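From: Touran Khosravi
To: sidebyside-owners list
Date: Jun 10, 2021
Subject: Re: Roof rattle and belt temps on the Folis

On the roof rattle, Elaheh Nazari wrote:

> I put the Prorkitz roof on in October and it has buzzed ever since.
> It starts at 35 mph and goes away if I push up on the front edge
> with my hand. All 7 clamps are tight. Also, my belt temps went up
> on the long climb out of Dala. Are the two related? The machine
> has 3,846 miles on it.

Elaheh,

I don't think they are related. I'll take the roof first.

The front clamps on that roof are shaped for a bare cage tube. If you left the factory foam on the tube, the clamp closes on the foam and feels tight when it isn't. Take the two front ones off, peel the foam back, and put a strip of thin rubber in its place. Old inner tube works. Snug them by hand, then go back around once everything is lined up.

If it still buzzes, check the gap between the roof and the top of the windshield. Mine was touching on the driver's side only. I loosened the rear clamps and slid the whole panel back a little.

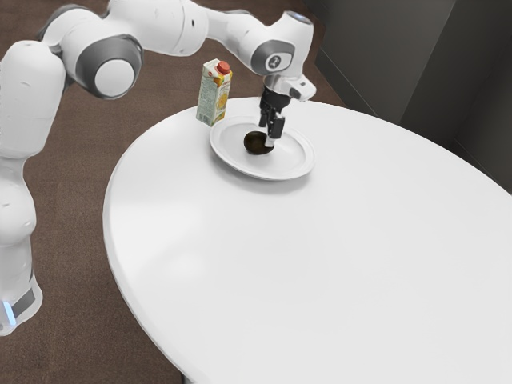 Touran Khosravi
List moderator, parts and accessories

On the belt, look at the intake duct before you buy anything. The screen behind the passenger seat packs up with dust and you can't see it without pulling the plastic. Omid Sadeghi cleaned his last summer and got nearly all of his temperature back. Use low range on that climb too. It is steep enough.

If the screen is clean, pull the cover and look at the belt edges. Glazing or loose cords means it's time for a new one. Blow out the clutches while you are in there, and write down the mileage.

Aslı asked off list whether the Tabrizi half doors fit with this roof. They do, but the upper hinge bolt has to go in before the roof clamp next to it.

Touran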